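遥操作示教刷马桶，刷头接触那一段大家怎么采的？

版块：模仿学习与示教
发表于 2024年3月5日

楼主 湿拖把
在做家务类任务的示教，前面擦桌子、收衣服都还顺，到卫生间卡住了。任务拆开是四段：取刷子、移到马桶上方、刷内壁、放回。前两段和最后一段没什么问题，主要是刷内壁。

设备是单臂遥操作，主手是 Kirko 的那套，从端夹爪是平行两指，没有腕部力传感器，操作员看头部相机的画面。采了 900 条，筛完能用的不到一半。筛掉的原因主要两类，一类是刷头压得太重，刷柄在夹爪里转了角度，后面的动作全偏；另一类是操作员看不准深度，刷头悬在内壁上方空刷，画面上看着像在刷，回放时从侧面相机一看根本没碰到。

想问两件事：
一、接触段你们是遥操作还是直接拖动示教？
二、刷柄打滑怎么处理？

2楼 半截网线
接触段建议拖动。手直接扶着臂，碰没碰到、压多重，手上有感觉。遥操作没有力反馈的话，操作员只能靠眼睛猜，数据里的压力忽大忽小，模型学出来也一样。
我们擦水池就是拖动采的，同样的任务比遥操作少采很多，效果还好一些。

3楼 kk_0417
不同意楼上。拖动示教时人站在机器人旁边，手和胳膊都在头部相机里，训练时画面有人手，部署时没有，这个差别不小。而且卫生间地方小，马桶边上再站一个人，拖的时候人要弯着腰，一条还行，一下午没人受得了。

4楼 半截网线
回3楼：可以拖一遍记轨迹，人退出去，再让臂自己回放一遍录图像。我们就是这么做的，画面里没有人。

5楼 kk_0417
回4楼：回放的前提是物体没动。水池可以，刷子不行。你拖的时候刷柄在夹爪里稍微转一点，回放时刷子的初始角度就对不上了。而且回放没有人修正，碰偏了就一直偏下去，录下来的恰好缺少纠错的那部分。我们后来看，纠错的数据对这种接触任务最有用。

6楼 楼主 湿拖把
两种我都试过一点。拖动回放我做了12条，5条回放时刷头位置明显偏了，所以没继续。不过采得少，不能说明什么。

补充一下现在的流程，免得大家猜：马桶盖由人先掀好靠在水箱上，不算在任务里。操作员先把刷子从刷架取出来，抬到马桶右侧停一下，确认刷头朝上、刷柄没有歪，再移到桶口上方，手腕翻过来，刷头朝下进去。

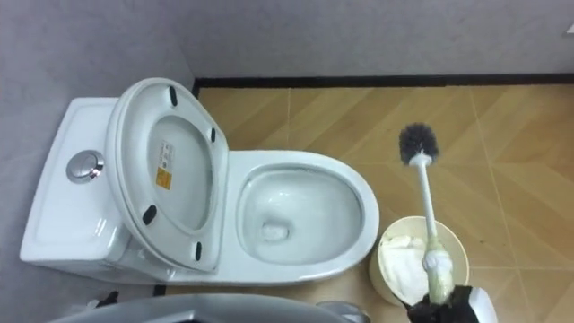 停的这一下是后来加的。以前取完直接往里送，有时候刷柄已经歪了操作员没注意到，等翻腕才发现，那时候再调整就容易磕到桶沿。加了停顿以后，歪的可以当场放回去重取，整条不浪费。缺点是模型也学会了停，推理时到那个位置会愣一会儿，偶尔停住不走。

7楼 老螺丝刀
停顿的问题好办，训练前按末端速度把静止帧去掉，留几帧就行。不要全去，全去的话停顿前后的动作连在一起，画面跳得厉害。
打滑：刷柄一般又细又圆，平行夹爪夹圆柄本来就是线接触，力一偏就转。在柄上缠东西，增加摩擦，也把直径垫粗一点。

8楼 楼主 湿拖把
回7楼：刷柄靠夹爪那一段已经缠了，比光柄好，重压还是会转。静止帧的办法我试试，你们速度阈值取多少？

9楼 老螺丝刀
阈值跟你的控制频率有关，照搬我的没用。画一下末端速度的直方图，静止和慢速移动之间一般有个明显的谷，取那里。
缠了还转，可以在刷柄上套一个方的握把，打印一个，两个平面正好贴住两指。我们给 Flendier 夹爪做过，拧抹布杆那一类任务基本不转了。

10楼 阿布不困
方握把我持保留意见。采集时是好采了，换一把普通刷子就不会用了。如果目标是进用户家里干活，刷子是人家的，不可能每家先套个握把。

11楼 老螺丝刀
回10楼：先能刷再说泛化。连固定的刷子都刷不好，谈不上换刷子。

12楼 阿布不困
回11楼：问题是数据采完了就定下来了，后面换普通刷子，接触段等于重采。楼主已经采了这么多，再来一轮成本谁出。我的意见是保持原来的柄，让操作员压轻一点，打滑的也留一部分，把打滑之后怎么调回来采进去。

13楼 路过的减速机
说下深度的问题。头部相机是从上往下看的，刷头伸进桶里以后，刷柄和夹爪挡住一大块，桶又是白的，反光，内壁远近基本看不出来。这不是操作员的水平问题。加一个腕部相机，给操作员看，也给模型用。我们加了之后空刷的明显少了。

14楼 kk_0417
同意加腕部相机，但注意安装位置。刷头朝下进桶时夹爪离桶沿很近，相机装在外侧容易碰。我们碰掉过一个。另外有水，记得做防护，连接器朝上的那种不要用。

15楼 楼主 湿拖把
腕部相机的采购已经提了，要走流程。这之前有没有不加硬件的办法？

16楼 路过的减速机
不加硬件的话，用电机电流估外力，给主手做一个简单的提示，超过阈值就震一下，或者放个提示音。不需要准，能告诉操作员“碰到了”就够。Kirko 那套主手有没有留震动接口我不清楚，提示音肯定能做。
操作员听到声音再开始画圈，空刷的问题能解决大半。

17楼 半截网线
电流估外力要先把重力和摩擦补偿做好，低速换向的时候误报很多。刷内壁恰好一直在换向。

18楼 路过的减速机
回17楼：只用来判断第一次接触，换向以后就不看了。进桶那一段是单方向慢速下去，误报不多。

19楼 冬瓜排骨
插一句，我是做采集的，不是算法。坐着遥操作这个任务，最累的是翻腕。主手的手腕转到极限，人的手也别着，连采十几条手就不稳了，后面那些压太重的条很可能就是这么来的。楼主可以看一下废条在一天里的分布。
我们这边的做法是每采一组换一次任务，刷马桶和叠毛巾轮着来。另外主手的零位可以偏一个角度，让翻腕以后落在人手舒服的位置，不舒服的角度留给取刷子那一段，那一段时间短。

20楼 楼主 湿拖把
回19楼：刚查了，下午的废条确实比上午多，压太重的那类尤其明显。零位偏角之前没想过，这周改。

21楼 阿布不困
19楼说的有用。再问楼主一句，刷的轨迹你们有没有统一？我见过几个操作员各刷各的，有人顺时针画圈，有人上下刷，混在一起训练，模型在桶里抖。

22楼 楼主 湿拖把
有规定，从靠水箱那侧开始顺时针一圈，再上下刷几下。但执行得不严，新来的操作员经常先上下刷。

23楼 kk_0417
用能吃多模态动作的策略，混着也可以，没必要统一得那么死。扩散策略那一类对这个不敏感。

24楼 阿布不困
回23楼：不敏感是数据够多的时候。几百条里面分三四种刷法，每种剩下没多少。

25楼 老螺丝刀
这个我站24楼。规定好刷法，新人先练几条不入库，看过再正式采。

26楼 楼主 湿拖把
谢谢各位。近期先做这些：主手零位偏角，接触提示音，静止帧裁剪，刷法写进采集说明并按说明重新筛一遍旧数据。刷柄暂时不套方握把，打滑后调回来的条单独打标签保留。腕部相机到了再对比一次，估计要到6月，有结果在这个帖子里更新。

27楼 半截网线
更新的时候把拖动的也带上比一下吧，哪怕每种条数一样少也行。

28楼 楼主 湿拖把
可以，到时候在同一个卫生间、用同一把刷子采。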